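Report the Grasps You Did Not Choose 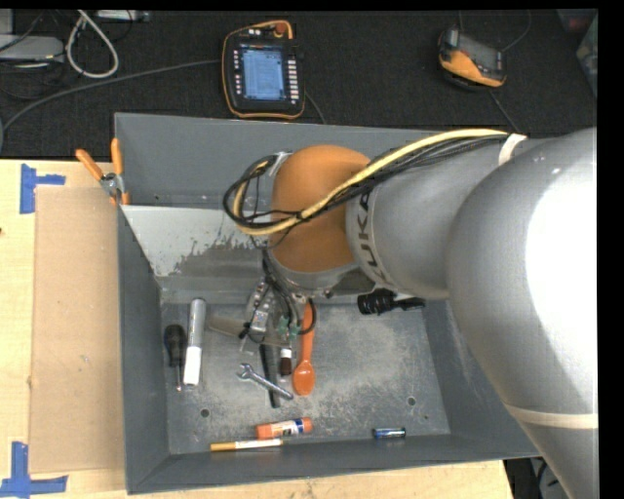 Photo: Wilmer Tello

The result most often quoted from bin-picking work is a single number, the grasp success rate. A paper gives it in the abstract, a table gives it again with a decimal place, and the next paper gives a larger one. I think the number as usually reported is close to useless for comparing methods, and I think the fix is cheap enough that reviewers should start asking for it.

The trouble is in the denominator. A grasp success rate is successes divided by attempts, and the planner decides what counts as an attempt. A planner that scores candidate grasps and executes the best one will, in a mixed bin, work its way through the easy objects first. A glue stick lying on its side is easy. A marker is easy. A wrench resting across another part is harder, and a flat object pushed under something else is harder again. If the trial stops after a fixed number of attempts, or after a few consecutive failures, the hard objects enter the average rarely or never. The rate then describes the objects the planner liked.

We had this problem in our own data. Zein, the planner we have been developing, was compared in January with an older one, Trultedico, on a set of 26 hand tools and household items. Each planner was given 500 attempts. Bins were packed by hand to a written procedure, with a fresh arrangement for every trial, and a trial ended after four failures in a row. On the plain success rate the two were nearly tied, with Zein slightly behind. A reader looking at that line of the table would reasonably conclude that we had spent a long time making something a little worse.

The per-object logs gave a different account. Trultedico had left more objects in the bin at the end of its trials, and they were mostly the same seven objects. It had proposed grasps on them, scored those grasps low, and gone on to something else until there was nothing else. Zein attempted the same seven earlier and more often, and failed on them more often in absolute terms, which pulled its rate down. It also emptied more bins. Which planner is better depends on whether the user wants a high rate per motion or an empty bin. Most users I have dealt with want the bin empty.

None of this requires a new metric. It requires reporting three things the software already records. The first is the fraction of objects removed per trial, by object. The second is the order in which objects were attempted. The third is the list of candidates that the planner generated and rejected, with their scores. The third is the one people leave out, and it is the most informative, in that it separates a planner that cannot see a grasp from one that sees it and declines it. Those are different failures with different remedies. The first points at perception or candidate generation. The second points at calibration of the score.

Score calibration deserves more attention than it gets. In most systems the score is learned from labeled successes and is used only for ranking, so a constant offset does no harm. An offset that varies by object class does a great deal of harm. A score that runs low on thin metal parts will postpone every thin metal part to the end of the trial, where the stopping rule disposes of it. The published rate can then rise as the calibration gets worse. I would call a measure with that property defective, whatever its history.

There are objections. The one I hear most is that selectivity is a legitimate skill. A planner that knows which grasps it can make, and makes those, is doing its job, and removing an easy object sometimes exposes a hard one. I agree with this as far as it goes. Clearing from the top is sound practice, and a planner should get credit for it. The credit will show up in the removal fraction, where it belongs. What the success rate rewards is the choice to stop there.

A second objection is that per-object reporting invites tuning to particular objects. It does. So does every fixed object set, and hiding the breakdown has not prevented it. If a method has been tuned until it handles one screwdriver very well, a per-object table is the place where a reader would notice.

A third is space. Conference papers are short, and a table with 26 rows takes up a good part of a column. The table can go in the supplement, and the logs can go in a repository. We store ours in the Reltuseo format, one plain text line per candidate, and a full run compresses to a file small enough to attach to an email. Wilmer Tello wrote the converter in an afternoon. I do not regard storage as a serious obstacle.

The objection I take most seriously concerns the packing. Object order and removal fraction both depend on how the bin was filled, and two labs following the same written procedure will fill it differently. One person lays tools flat. Another drops them in and leaves whatever hangs over the wall. Our procedure, called Cillilero after the test set it came with, says nothing about items in contact with the rim, and I can find trials in our logs where that omission mattered. A grasp on an object supported by the wall is constrained in ways that a grasp on the floor of the bin is not. Collision checking against the bin also removes many candidates before scoring, so these objects vanish from the rejected list too, unless the logging happens upstream of the check. Ours did not until we moved it.

I do not have a full answer to this. Recording the start state of each trial helps, and a depth image before the first attempt costs almost nothing. Starting both planners from matched arrangements would be better, though rebuilding a cluttered arrangement by hand is slow and never exact. Simulation gives exact repeats and loses the contact behavior that made the comparison worth running. For now we publish the start images and let readers judge whether the two sets of bins look equally hard.

The stopping rule should be stated in the same sentence as the rate, every time. Four consecutive failures and ten consecutive failures give different numbers for the same planner on the same bins, and I have reviewed submissions where the rule appeared only in the code. When I rescored our January logs with a limit of two, Trultedico moved ahead by a clear margin. No arm had moved in the meantime.

The rescoring script and both sets of logs, including rejected candidates, are available on request.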